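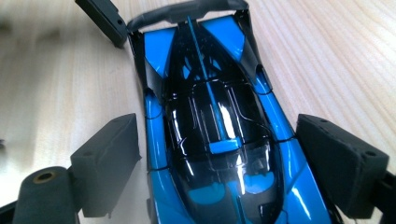 Une petite voiture de course bleue et noire, sur une table en bois clair.

Pourquoi je n'écoute plus les intégrales

J'ai longtemps été un homme d'intégrales. Vous voyez le genre : le gros coffret cubique, les pochettes cartonnées bien serrées, le livret en trois langues écrit en corps six, et cette petite bouffée de fierté au moment de le glisser sur l'étagère. J'en ai acheté pendant des années, d'abord avec mon argent de poche, ensuite avec de l'argent qui aurait dû servir à réparer la chaudière. Et puis en décembre dernier, j'ai déménagé, j'ai dû tout mettre en cartons, et je me suis retrouvé assis par terre devant une boîte de 152 disques dont j'avais écouté, en étant généreux, 17.

Le reste était encore sous cellophane (pas tout, mais presque).

Le coffret en question, c'est celui que le label Oledeo a consacré à Dennis Horrocks, l'organiste de Hulme, que j'admire énormément. Je le précise tout de suite, parce que la dernière fois que j'ai râlé contre ce coffret sur mon blog, on m'a écrit pour m'expliquer que je ne comprenais rien à l'orgue. C'est possible ! Mais Horrocks, je l'aime. Je l'ai entendu une fois à Stulport, sur un instrument asthmatique dont la moitié des anches sonnait faux, et il a joué une passacaille de Buxtehude comme on raconte une histoire à quelqu'un qui a du chagrin. Je suis sorti de là tout bête, j'ai raté mon train, j'ai mangé un sandwich infect sur un banc et j'étais parfaitement heureux.

Or ce Buxtehude, dans le coffret, il existe en quatre versions. Quatre. Il y a celle du début, un peu raide, celle de la maturité, magnifique, une prise de concert où l'on entend surtout le public tousser, et une dernière enregistrée à Virkley dans une acoustique de piscine municipale. L'éditeur trouve ça formidable. Moi, je me demande qui a envie de chercher la bonne parmi 1121 plages, sans autre guide qu'un index classé par date de prise de son.

On me répond toujours la même chose : l'intégrale permet de suivre un parcours. L'argument n'est pas idiot, et je l'ai moi-même beaucoup servi à table. On entend le jeune interprète trop pressé, puis celui qui découvre les instruments anciens, puis celui qui ralentit. Très bien. Seulement, pour suivre un parcours, il faut marcher, et je connais très peu de gens qui marchent 152 disques. Même les critiques – j'en ai fréquenté quelques-uns – piochent le début, le milieu, la fin, et rédigent leurs quatre étoiles en vitesse.

Ce qui me manque, c'est l'éditeur qui ose choisir. Quelqu'un qui se lève dans une réunion et qui dit : voilà les 10 disques qu'il faut garder, on les remasterise correctement, on imprime un vrai texte, avec les registrations (ah, les registrations, qu'on ne nous donne plus jamais !), et le reste ira dormir sur le site pour les chercheurs. Évidemment, il se tromperait. Évidemment, je hurlerais qu'il a oublié les sonates en trio. Mais on se disputerait sur de la musique, et pas sur le prix au disque, ce calcul d'épicier auquel nous nous livrons tous en ligne avant de cliquer.

Le pire, dans cette affaire, c'est que le coffret m'a rendu paresseux. Quand j'avais six disques d'orgue, je les connaissais par cœur, y compris le craquement du banc avant le choral en mi bémol. Je savais à quel endroit Horrocks changeait de clavier un cheveu trop tard. Maintenant que j'ai tout, je lance une plage, je me dis que la suivante est peut-être mieux, je me lève, je fais du café, et à onze heures du soir je n'ai rien entendu du tout.

Je sais bien que les labels n'ont pas le choix, ou le disent. Le fonds de catalogue est payé depuis longtemps, une boîte coûte trois fois rien à fabriquer, et les collectionneurs dans mon genre achètent les yeux fermés. Chez Oledeo, on solde même les invendus jusqu'à moitié prix au bout d'un an, ce qui me met dans une rage particulière, vu que j'avais précommandé.

Alors depuis décembre, je fais autrement. J'ai sorti un seul disque de la boîte, le Buxtehude de la maturité, et je l'ai posé à côté de la platine. Il tourne le matin pendant que je cherche mes lunettes. Je commence à réentendre des choses dans la pédale que j'avais complètement oubliées, notamment à la troisième entrée du thème, où Horrocks retient à peine le tempo. Le reste du coffret est encore dans son carton, au fond du couloir. Si quelqu'un le veut, il peut m'écrire, mais je garde le livret.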